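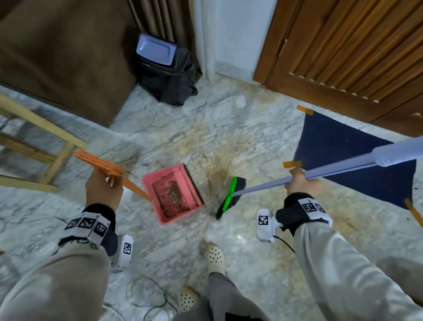 Higiene e Segurança em Edifícios de Serviços
Unidade 4: Limpeza a seco de pavimentos
Apontamentos de apoio às aulas. Docente: Afiq Siregar
Versão de 2024-08-21

1. Âmbito da unidade

A unidade trata da remoção de sujidade solta antes de qualquer lavagem. Os produtos químicos ficam para a unidade 5 e o tratamento de pedra natural (polimento, cristalização, selagem) para a unidade 7. Quem faltou à unidade 3 deve ler primeiro as páginas sobre classificação de pavimentos, porque os termos são usados aqui sem nova definição.

2. Tipos de sujidade

Sujidade solta: poeira, areia, terra seca, migalhas, cabelos, fibras têxteis. Remove-se por via seca.

Sujidade aderente: gordura, resíduos de bebidas, marcas de borracha, cola. Exige água, detergente ou ação mecânica.

Sujidade incrustada: depósitos de calcário, ferrugem, manchas absorvidas pelo material. Exige tratamento próprio e, por vezes, não sai.

Na prática as três aparecem misturadas. A regra de trabalho é retirar primeiro tudo o que sai a seco. A terra molhada transforma-se em lama fina, entra nas juntas e é arrastada pela esfregona para zonas que estavam limpas. No caso do mármore há um segundo problema: os grãos de areia são mais duros do que a calcite e riscam a superfície quando são pisados ou esfregados.

3. Métodos a seco

3.1 Varrimento manual
Vassoura e pá. Adequado para áreas pequenas, cantos, escadas e recolha pontual. Levanta poeira se o gesto for rápido. Pelos macios para pavimentos lisos, pelos duros para exterior e betão.

3.2 Varrimento com franja ou gaze
Mopa seca ou gaze impregnada, passada em linhas contínuas sem levantar do chão. Adequado para corredores e salas amplas. Não recolhe bem detritos grossos, que devem ser apanhados antes à pá.

3.3 Aspiração
Retém a poeira fina e é o método preferido em alcatifas e em espaços com pessoas alérgicas. Ruído e cabo elétrico são as principais limitações durante o horário de ocupação.

3.4 Varredora mecânica
Reservada a garagens, armazéns e pátios. Não é avaliada nesta unidade.

4. Sequência de trabalho

Abrir janelas ou confirmar a ventilação.
Retirar objetos do chão e deslocar cadeiras.
Começar no ponto mais afastado da porta e trabalhar em direção à saída.
Varrer junto às paredes primeiro, depois o centro.
Formar montes pequenos, com intervalos regulares, e recolher cada um antes de avançar. Um monte único empurrado ao longo da sala inteira deixa rasto.
Na recolha, encostar bem a aba da pá ao chão e recuar a pá alguns centímetros para apanhar a linha de pó que fica.
Despejar em saco fechado. Não sacudir a pá sobre o balde de lavagem.

O movimento da vassoura deve ser curto e sem levantar os pelos acima da altura do tornozelo. Costas direitas, uma mão em cima e outra a meio do cabo quando se varre a área. Trocar de lado a cada 20 minutos.

5. Caso de estudo: átrio do edifício Brunavham

O átrio tem pavimento em pedra polida e três entradas. Recebe público todos os dias úteis e a entrada norte dá para um parque de estacionamento em terra batida. Em novembro, depois das primeiras chuvas, a empresa de limpeza Eltis recebeu queixas de perda de brilho na faixa entre a entrada norte e os elevadores.

O encarregado, Lyle Oyelaran, registou o seguinte:
a lavagem era feita todas as manhãs sem varrimento prévio;
o tapete de entrada tinha menos de um metro de comprimento;
a água do balde era mudada uma única vez por turno.

As medidas aplicadas foram o varrimento a seco antes de cada lavagem, uma segunda passagem às 12 horas na faixa mais usada e a colocação de um tapete de 4 metros. O brilho perdido não se recupera com estas medidas. Elas apenas travam o desgaste, e a faixa danificada teve de ser repolida pela Vustitz no trimestre seguinte.

Na aula discutiu-se se o tapete sozinho teria bastado. Reginald Whitfield, que acompanhou a obra, entende que não, pelo volume de terra que entrava nos dias de vento. O relatório não separa o efeito das duas medidas, pelo que a questão fica em aberto.

6. Conservação dos utensílios

Vassouras: retirar cabelos e fios no fim do turno, lavar com água tépida e detergente neutro uma vez por semana, secar penduradas. Uma vassoura guardada de pé sobre os pelos deforma-se e deixa de chegar aos cantos.

Pás: verificar a aba. Se estiver ondulada ou partida, o pó passa por baixo e a pá deve ser substituída. Lavar e secar antes de arrumar.

Mopas: as gazes descartáveis não se reutilizam. As franjas laváveis vão à máquina a 40 graus, sem amaciador, que reduz a capacidade de reter pó.

Código de cores: os utensílios de instalações sanitárias não saem das instalações sanitárias. As cores variam de empresa para empresa, pelo que se deve consultar sempre o quadro afixado na arrecadação.

7. Erros frequentes nos exercícios práticos

Varrer contra a corrente de ar da porta.
Esquecer a zona atrás da porta aberta.
Deixar o monte por recolher durante a pausa.
Usar vassoura húmida em pavimento seco.
Passar à lavagem sem sinalizar o piso.

8. Leituras e trabalho para a próxima aula

Kemppainen, Paavo, Manual de manutenção de pavimentos, capítulo 2.
Castellanos, Everett, Desgaste de pedra calcária em zonas de passagem, texto policopiado disponível na reprografia.

Cada grupo entrega um plano de limpeza a seco, de uma página, para um espaço à escolha. O plano deve indicar o tipo de pavimento, os utensílios, a sequência e a frequência. Os grupos que trabalham sobre o refeitório Yeh devem pedir a planta ao docente.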